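4.2 Household mending and the table problem

Coding of the November diaries was finished late, so the numbers here are from the first pass only. 833 entries, two sites (Stusasine and Prondcombe), same diary form in both. An entry counts as mending if the person fixed, patched, glued or re-stitched something they already owned. Cleaning left out. Batteries left out too -- see section 3.

Main result is simple enough. People mend where the eating happens. In Prondcombe the kitchen table is named far more often than any other spot, and the garage hardly comes up. Stusasine is more mixed, mostly becuase the older flats there have a box room. Renters mend less than owners but they give the same reasons for stopping: no space to leave a half-done job out overnight. One diary has the same lamp started 11 times.

Length of entry was capped at 200 words, which probably hurt the longer repairs. Clothes did fine. Furniture less so.

We also asked about surfaces. Answers on table size are in the appendix -- the Choi scale was used for comfort, the Mekau scale for clutter.

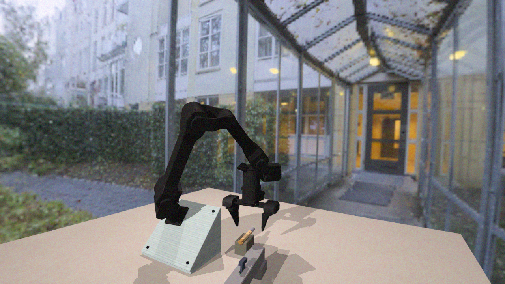

Figure 4. Large beige tabletop with black arm on wedge-shaped block (computer rendering).

Clutter scores went up with household size, as expected. Comfort did not move much at either site. Whether that holds over a full year we cant say from one month of diaries.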